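Sosport Community Boards > School Projects > Second classroom block at Tuvgate: build now or wait?

levente_sz
Posting this for the building group, sorry its a bit rushed, between meetings. We have 100 kids on the waiting list at Tuvgate primary and the existing rooms are full. The Sipos fund said yes in principle to a second block, but only if the local side puts in labor and finds the land. Land is sorted (the strip behind the water tank). Labor not so much. Do we start in April with what we have or wait till after the rains? Levente Szénási, for those who don't know the user name

mudbrick_mo
Start. Waiting costs more than rain does. We waited at Stostus and cement went up twice.

ridgeline7
Disagree. You started Stostus late AND in the wet, thats why it cost more. Foundations sat open for weeks. Wait, do it once.

mudbrick_mo
I was there, you weren't. Foundations were fine. The roof sheets were the problem, wrong length, had to send them back.

tfurtado
Tarcísio Furtado here, I did the drawings for the first block. Some quick points

- strip behind the tank slopes more than it looks. allow for a retaining wall
- 800 blocks per room is what we used last time, not counting the wall
- do not skip the drain. please
- doors: order early, they were the last thing to arrive and the kids had lessons with a sheet hung up

Yellow door again I think, people liked it.

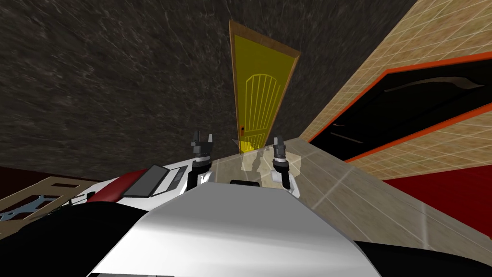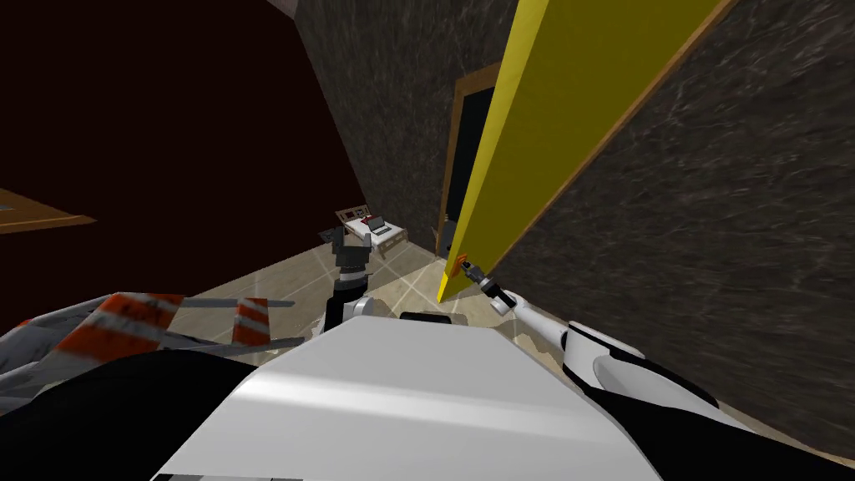

Yellow door, both views.

Handle height is still open, tell me what the teachers want. Lower is better for the little ones.

ridgeline7
Yellow is fine. Dark wall no. Gets hot, and who is going to clean it

tfurtado
We will do plain plaster same as block one.

aunt_pell
Can someone say who pays the teachers?? Two more rooms is nice but we have 7 teachers now and one is leaving. I asked this at the last parents meeting and got told "later". Building is the easy part.

levente_sz
Fair. District says they will fund one post once the rooms are open, not before. Second post is on us for the first year. I dont have a good answer on the second one yet.

aunt_pell
So build one room.

mudbrick_mo
One room costs nearly the same as two, same truck, same crew, same foundation trench more or less. Build two and use one for storage until theres a teacher.

aunt_pell
Storage. With 100 kids waiting.

ridgeline7
she has a point. An empty room looks bad to the fund too. They visit.

halfday_jo
Parent from the lower road. We can give mornings if somebody brings water up. Last time we carried our own and half of us stopped coming by the second week. Also is there a toilet in this plan? Nobody mentioned it. The old ones are not enough for the kids we already have.

levente_sz
Toilets are in the budget, separate line. Water I will ask about, the tank is right there so it should be possible, just needs a tap on that side.

tfurtado
If the tap goes in tell me where before anyone digs. It crosses my drain.

mudbrick_mo
My vote is still April. Dig and pour the footings, stop if it gets bad, walls after.

ridgeline7
And open trenches all through the rains, again. No from me. But if its going ahead I have a mixer you can borrow, belt needs replacing.

levente_sz
Will take the mixer, thank you. Putting both dates to the parents meeting, 5 pm at the school, and the one room / two rooms question with it. aunt_pell can you come and ask the teacher thing again, louder

aunt_pell
I'll be there.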